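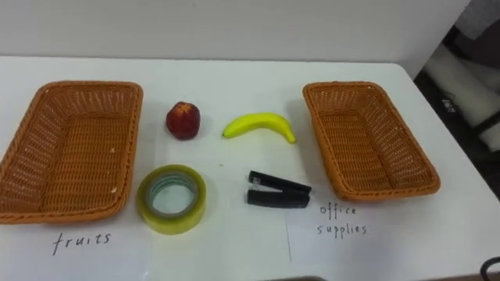
The aim of this project was to find out how much of the sorting error on our humanoid platform comes from the hand and how much from the cameras. Two hands were compared, the five-finger Lirnier and the three-finger Heddale, each with the head camera alone and with the head camera plus a fixed room camera. The task was kept the same throughout: pick up each object from the table and put it in the basket with the matching handwritten label, "fruits" on the left or "office supplies" on the right. The banana and the round red fruit start in the back row, the roll of tape and the black stapler in front of them, and both baskets start empty. The tape lies flat, so a hand has to get under it or pinch the wound band from the side. The stapler lies on its side.

2. Setup

Both hands mount on the same wrist flange and were run from the same controller, a Trendcombe unit on loan from the department. The control rate was 80 Hz for the arm and hand together. The Lirnier hand draws its power through the forearm connector. The Heddale needs its own supply line, and this was routed along the forearm with enough slack for full wrist rotation. Changing hands took 32 minutes on average, including the zero offset routine.

The camera conditions were switched in software, so the cameras did not have to be moved between runs. In the single-camera condition the policy received head images only. In the two-camera condition it also received the view from the side of the room, resized to the same resolution. 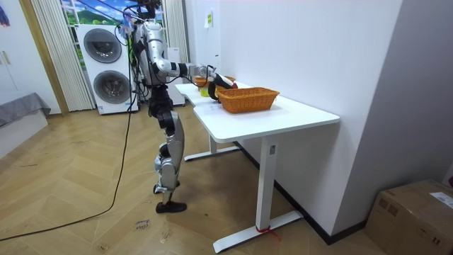 The extrinsic calibration of the room camera was repeated at the start of every session. It was found in January that a small shift of the tripod was enough to move the estimated basket rim by more than a finger width. After that the tripod feet were marked and the error stayed within tolerance.

3. Procedure

A trial was one object, starting with the arm in its home pose and ending when the object was released or the time limit was reached. A release inside the wrong basket was scored as a sorting error. A release on the table or against the rim was scored as a placement error. A failure to lift was scored as a grasp error. We completed 219 trials across the four conditions. A further nine were discarded after controller faults and are not included in the tables.

Severyn Hrynyshyn scored all trials from the recordings. Scoring was not blind, as the hand can be seen in the video.

4. Results

Grasp errors depended mainly on the hand. The Heddale lost the tape more often than any other object, usually by closing on the top edge of the band and sliding off. The Lirnier did better on the tape but was slower, and its thumb sometimes pushed the stapler away before the other fingers closed. Neither hand had much trouble with the banana.

Placement errors depended mainly on the cameras. With the head camera alone, the forearm hid the near rim during the last part of the reach, and the object was released early. Adding the room camera reduced this for both hands. The gain was smaller for the right basket, where the wrist is turned further.

Sorting errors were rare and did not follow any clear pattern.

5. Limitations

The object set is small and the start layout was not varied between trials. Grip force was left at the vendor defaults for both hands, which may favor the Lirnier. The Heddale fingertips were also replaced partway through the project, and trials from before and after the change were pooled.

6. Further work

The next step is to repeat the single-camera condition with a wrist camera on the Heddale hand. The mount has been printed, but the cable interferes with the supply line at full rotation and will have to be rerouted first.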